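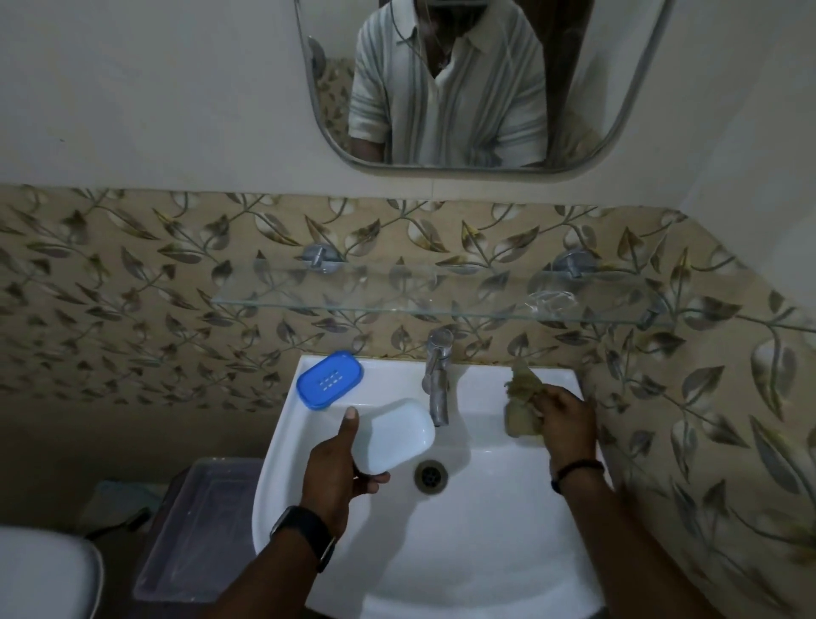 How often should a glass shelf above a washbasin be wiped?
Once a week is enough in most homes, and more often if the water is hard. A soft cloth with a little vinegar does the work, then a dry one for the edges.

Filed under: Small Rooms / Washbasins and Tiles

My name is Timo Diekmann and I keep this gallery of washrooms for people who, like me, must tidy a small one and do not want to renovate it. The room on this page is a corner with a basin, a mirror and a glass shelf, and the tiles have leaves on them. I find the leaves very pleasant. Many visitors write to me that patterned tiles are old-fashioned and should be painted over. I do not agree with them, and I have told them so since December.

The first picture shows the order I like best above a basin: the mirror, then a band of tile, then the glass shelf on its two round brackets, and the chrome faucet directly under it. The vines on the tiles are in grey, olive, white and golden brown, so a towel in almost any quiet colour will go with them. With a shelf of clear glass the pattern stays visible, and this is the reason I recommend glass to everybody who has a nice tile behind it.

Some notes on cleaning, as I was asked for them. Begin with the mirror and go downwards, otherwise the drops from the mirror will fall on a shelf which is already clean. Take everything off the shelf before you start. For the round plates of the brackets I use an old toothbrush, dry at first, and later with a drop of dish soap. Scouring powder should stay away from chrome – it leaves fine scratches, and after that the metal never has its full shine again. My neighbour Asnakech Gebru prefers a cotton sock over the hand for the faucet, and I must admit that it goes faster.

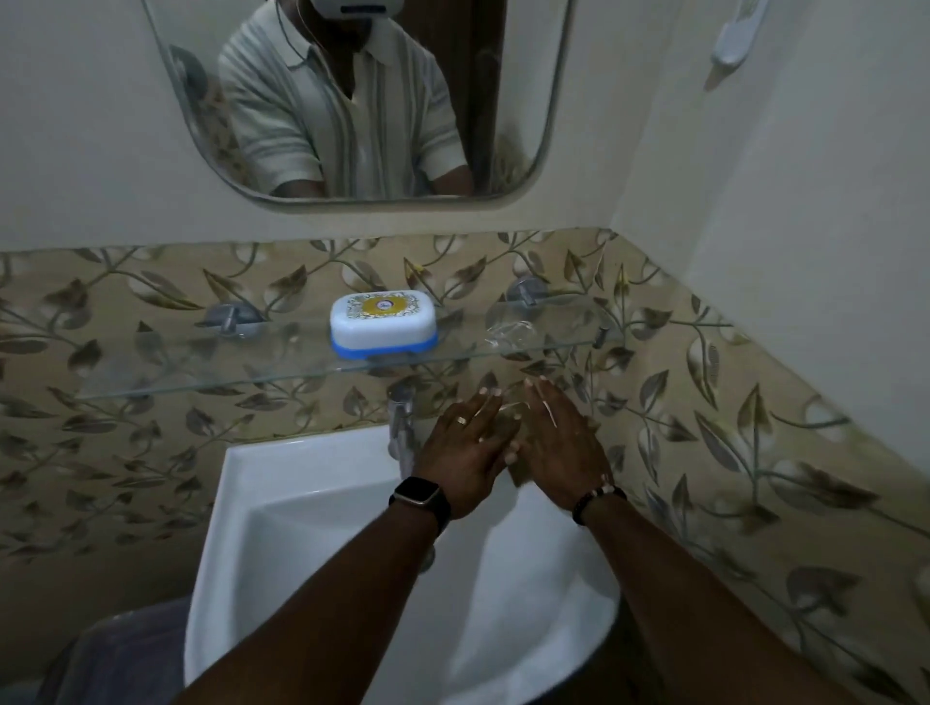
What can be done when the grout between patterned tiles has become dark?
Mix baking soda with water to a thick paste, leave it on the joints for nine minutes and brush it gently. Rinse with clear water and let the wall dry well before you judge the colour.

In the second picture the tiles go around the corner and continue on the side wall, under the plain cream paint. I like it when a pattern is carried around in this manner, the corner looks finished. The shelf has a greenish edge, as clear glass often does when one looks at it from the side.

An inside corner of this kind needs a small brush, the cloth does not reach in properly. Clem Mudgway wrote to me that he puts a narrow paintbrush aside for his, and washes it after each use.

The next page will be on basins without any shelf, with pictures from Tiago Vilela. The gallery has now 174 pictures, and 67 of them are of tiles. If you would like to send yours, please write also how old the tiles are, if you know it.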